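Section 2. Before You Order: Planning and Budgeting for a Two-Arm Bench Cell

Read this section before you sign anything. It assumes you already have a quote from Jatbridge or a reseller and that someone in your building is excited about it. It was written by Kausar Rind for the Fencombe site and later adopted for Birnthorpe with small changes.

2.1 Write down the task

1. Describe the job in one sentence, with the object and the container named. "Put soft items into a basket on a table" is a task. "Flexible handling" is sales talk and can't be priced.

2. List every object the arms will have to grip. Note which ones squash, shed, or roll. Soft, light items look easy in a demo and are often the first thing to cause trouble, so put them at the top.

3. Decide whether you need one arm or two. A second arm adds more to the bill than its sticker price: another gripper, another cable run, another set of fingers to wear out, and more table. If you can't say what the second arm does while the first one is working, order one.

Note: Resellers tend to quote two arms by default. Ask for the one-arm price in writing, even if you expect to buy the pair.

2.2 Watch the work before you price it

4. Ask for a session with your own objects on a bare table. Bring the container you really use. A woven basket with sloping sides and a thick rim is a fair test, because the fingers have to reach a corner without catching on the weave.

5. Stand where an operator would stand and look at finger clearance at the rim, how far the idle arm stays out of the way, and where the cables hang. Look closely at the finger surfaces too. Scuffs on a demo unit tell you more about running costs than the brochure does. 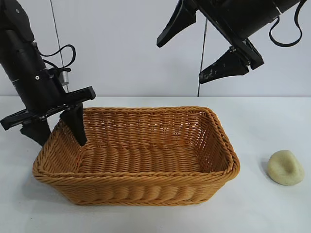 6. Ask to see the failed attempts. If the reseller says there weren't any, book a longer session. We asked for 100 tries in a row on one soft object and were offered a highlight reel.

Caution: Do not reach into the work area to straighten an object while either arm has power, even if it looks parked. An arm holding still may be waiting for its next command.

2.3 Build the real budget

7. Start with the quoted hardware price, then add the lines below. Our own extras for the first bench, leaving out the arms, came to $2,365. The quote had allowed $1,661 for the same items.

Spare gripper fingers, at least two full sets
Table, with a plain top and enough depth behind the container
Cable clips, sleeves, and one spare of each arm cable
Lighting that doesn't throw hard shadows across the container
Operator training, in paid hours
Time lost while the bench is down

8. Treat "software included" as a question. Find out what happens to the Naidu control package when the first license term ends, and get the renewal price on the same page as the purchase price.

9. Hold back money for fingers. We have not yet met a wear estimate we believed. Log each replacement from the first day and set your own figure after a few months.

Note: Payback charts supplied with a quote usually assume the arms run all day. Redo the chart with the hours your task exists. At Fencombe that one change moved payback from 17 months to "not on this task" - and we were glad to learn it before delivery.

2.4 Plan the space

10. Mark the table outline on the floor with tape and leave it there for a week. People will walk through it. Where they walk is where you'll need a barrier or a different spot.

11. Check the reach of each arm with the container in place. The numbers on the data sheet are for an arm at full stretch, a position you won't want to use near a rim.

12. Leave slack in the cables, but not enough to snag a finger or the container. Move each arm by hand through its full range, power off, and watch the loops.

Caution: Thin wires hanging behind the arms are easy to miss against a pale wall. Route or tag them before power-on.

2.5 Sign or walk away

13. Put your acceptance test in the purchase order: the objects, the container, the number of tries, and the pass mark. Jatbridge accepted ours after two rounds of email. One reseller refused, and we stopped talking to them.

14. Don't take delivery in December unless the people who will set it up are working. The return window starts when the crate arrives, opened or not.

If the test is agreed and the budget still holds, go on to Section 3, Unpacking and Mounting.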